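Pillow pack

A pillow pack, also called a pillow pouch or pillow bag, is a form of flexible packaging made from a single web of film. The film is folded into a tube, joined along the back, and closed with a crimped seal at each end. The name comes from the shape of the filled bag, which is fullest in the middle and flat at the ends. It is widely used for snacks, candy, noodles, and other dry foods.

Construction

The film comes to the packing machine on a roll, already printed. It passes over a forming collar and is pulled into a tube, and the two long edges are pressed together by heated rollers to make the back seam. On most snack lines the seam is a fin seal, where the inside faces meet and stand up from the bag before being folded flat. A lap seal, with one edge over the other, uses less film but needs a material that will bond on both faces.

The end seals are made by a pair of ribbed jaws. One stroke closes the top of one bag and the bottom of the next, and a knife in the jaws cuts between them. The ribs leave the lines seen across the ends of the finished bag. The cut may be straight or zigzag. A zigzag edge gives the fingers many places to start a tear.

Printing

The front panel carries the product name and usually a picture of the food. Small print is normally placed on the back, on either side of the seam. Designers keep lettering away from the end seals, where the ribs make it hard to read.

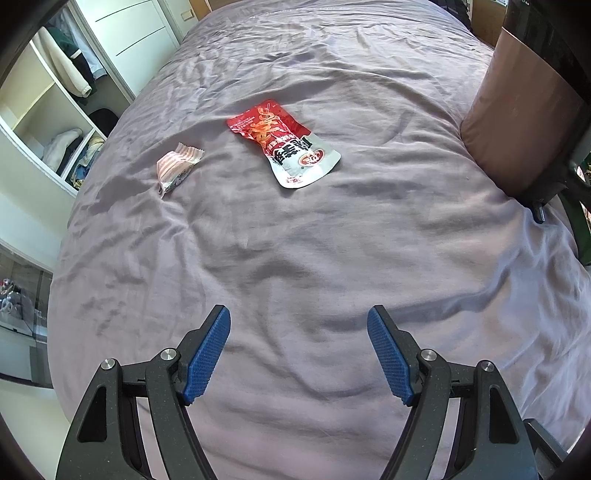
Opening and reclosing

Most pillow packs are opened by pulling the front and back panels apart near the top seal or by tearing down from a notch. Neither method leaves a way to close the bag again. People fold the top over and use a clip, or move what is left to a jar. Small bags are generally meant to be finished at one sitting.

Related wrappers

Single candies are often sold in twist wraps, which have no seal at all and are held by the stiffness of the film or waxed paper. The regional maker Rilton was using twist wraps for boiled sweets in 1907 and kept them for that line after its other goods moved to pillow packs.

Disposal

Many snack films are laminates of two or more layers – often a printed outer layer and a metallized inner one – and are not accepted in most curbside recycling.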